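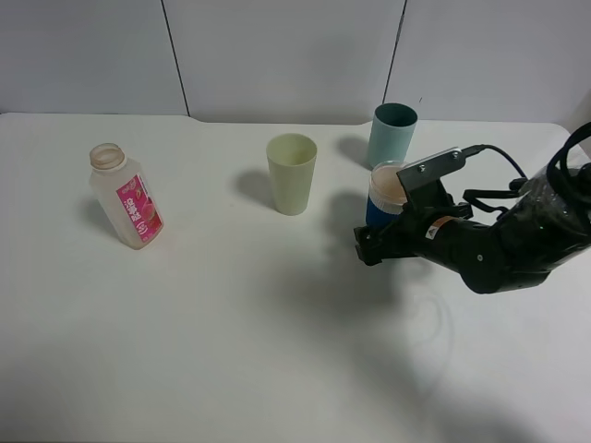

Figure 1. Cup and bottle table, side camera. The arm is holding the blue cup.

Handout 3: What a demonstration teaches, and what we only hope it does
Notes by Costel Sârbu

Read this before the lab at Pruretari. It covers recording a task by remote control. Guiding the arm by hand gets a section at the end.

The usual story goes like this. A person drives the arm through the job, the computer saves what the cameras saw and how the arm moved, and a program learns to produce similar moves from similar views. Do it enough times and the robot "knows" the task. I have put that word in quotes and I would like you to do the same in your lab reports.

A saved demonstration holds positions, gripper commands and pictures. It holds no reasons. If you swing wide of the bottle, the file has a wide swing in it. Whether you did it to be careful or because your wrist was tired is gone.

What does "enough" mean? The Givia set has 1,069 demonstrations in it. People like to quote that number. Ask instead how many operators there were, how many starting layouts, and how many runs were thrown out before the count was made. I could not find the last one anywhere.

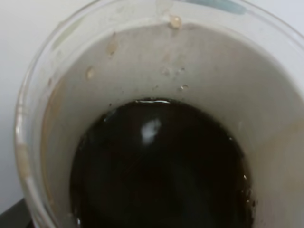 Rulthorpe, 19 Mar 2021

The wrist view looking down into a clear cup was the one we argued over longest. There is very dark liquid at the bottom, a bright reflection on its surface, and drops on the wall above it. A person glances at that and has a fair idea of the level. A program gets a white patch that can shift when the lamp or the camera does. It may learn the patch. You won't find out until you move the lamp, so move the lamp.

Notice too what this view leaves out. No gripper shows, and no bottle. An operator working from the side camera was using facts that the wrist camera did not record at that moment. Write down which screen you were looking at while you drove. Almost every group forgets.

Three checks to make on your own recordings

1. Could you do the task yourself from the saved views alone? Cover the side view and try. In the next figure the wrist camera has part of a yellow-green cup at the left and a bottle with its top out of view. The dark liquid in the bottom of the bottle is easy enough to see. The neck is not, and that matters a good deal if you plan to pour.
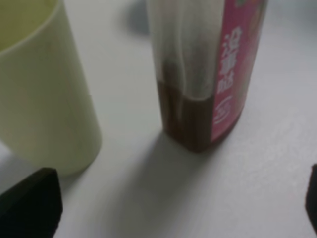
2. Did you correct yourself? Small fumbles followed by a fix are worth keeping. In February one group trimmed theirs to make the runs look tidy, and the trained arm had no idea what to do a finger's width off course. Keep the fumbles — but mark them.

3. Does the picture carry any information at all? Close up, a wrist camera can lose focus completely. Go through your runs and flag the stretches where you can't say what you are looking at. If you can't, be slow to believe that the program can. 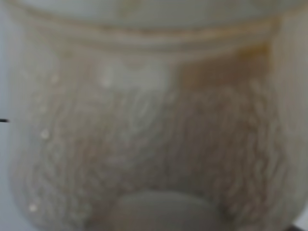 Figure 4. Wrist camera, very close to a translucent container. Out of focus.

I have heard it said that the network "sorts out" views like Figure 4. Perhaps it does. It could also be ignoring them and replaying an average of the arm paths, and on a table where things hardly move those two would look the same. Shift the container before each test run and see which you get.

Guiding by hand

With the Nakajima arm you can hold the wrist and push it through the motion. It feels more natural and new operators like it. Your hands and sleeves also end up in the video, and they will not be there at test time. Some groups record the path by hand and then play it back for the cameras. That works if every object has been put back where it was, so check.

For the report

Give the number of attempts as well as the number kept. Say who drove. Do not write "the robot understands" or "the robot has learned to pour" on the strength of one layout. A success rate with no description of the starting positions will be returned unmarked.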